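Filippos Panagiotou
3 January 2018

1/ Our paper on grasping in simulation has been accepted, so I can talk about what Ifigeneia Makris and I have been doing since April. Short thread. The method is called Sitine.

2/ The problem: you train a grasping policy on rendered images and it learns the background. Move the same object to a table it hasn't seen and the gripper closes in the wrong place. Everyone in the field has met this.

3/ The usual fix is to change the colours and lighting at random. We did that too, and it helps. But our policy still leaned on things like the line where the table ends, and what lay past it.

4/ So we swapped the whole setting instead. Table surface, ground beyond the table, things a long way off that have nothing to do with the task. We don't try to make the parts match. A kitchen worktop can stand in a desert as far as we care.

5/ The objects and the gripper stay as they are. The grasp label also stays the same, so each grasp can be rendered again in as many settings as you like without labelling anything twice.

6/ The full set is 1,185 grasps, each rendered in 5 settings. We held back 60 grasps for testing, in settings that were never used in training.

7/ Result: with colour and lighting changes only, the policy got 37 of the 60. With the settings swapped as well, it got 49. Same network, same training time.

8/ Most of the gain is on plain pale objects. Vases and balls were our worst group before. They have very little surface detail, so we think the network was reading the table instead. Veined stone was the hardest surface of the lot.
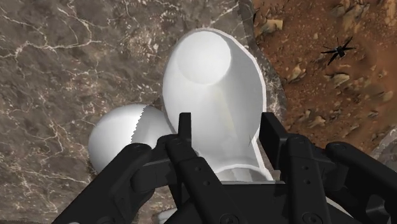

9/ We also tried leaving the far background fixed and changing only the table. That gave 42. Changing only the background gave 40. You want both.

10/ What it doesn't fix: objects that touch each other. When two white shapes overlap from the wrist view, the policy still sometimes aims between them. Ifigeneia is working on that part now.

11/ All of these numbers are from simulation. Tests on the real arm at Clandby start next, and I'll post those whichever way they go.

12/ Rendering was done on the Starkance machines. Thanks to the Karamanlidis group for reading two drafts and finding a mistake in our second table. Code goes up once I've tidied the config files.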